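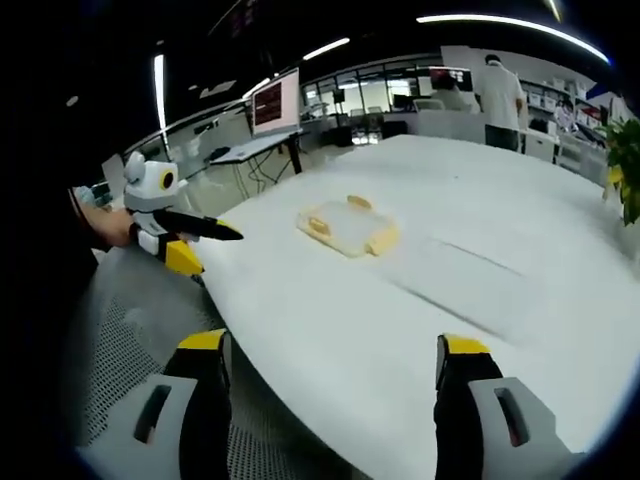
From: Paweena Sriwong
To: hemmin-sourdough list
Date: 21st June
Subject: Re: rye starter gone sluggish

Hi all,

> I've been feeding mine twice a day since April and it barely
> climbs the jar any more. Smells fine, kind of like apples. Is it
> the flour? I switched to the Plorkano dark rye when the store ran
> out of my usual. Should I just start over?

Please don't start over! Apples is a good smell. Mine did the very same thing when I changed flours (also to Plorkano, funny enough) and I moped over it for days before it picked up again.

Dark rye soaks up a lot more water than the light stuff, so if you're still feeding it the old amounts you've probably got something closer to modeling clay, and clay doesn't climb. Try a wetter feed for 5 days and leave everything else alone. I know that's the hard part. I also put a rubber band on the jar so I'm not guessing how far it went while I was asleep.

And if it's as warm in your kitchen as it is in mine, it may be rising and falling again before you get to look. Peek at it a couple of hours after feeding and see if there's a smear up the glass.

On the other thread, the loaf I brought to the potluck was 800 grams of flour, half of it rye, with caraway and a big spoon of molasses. I baked it in the long Clemeo pan with foil over the top for the first hour. It was way better on day 2, so hide it from your family if you can.

Does anybody still have the Plunivska bread handout? My copy got soaked and I can't read the part on scalding the flour.

Paweena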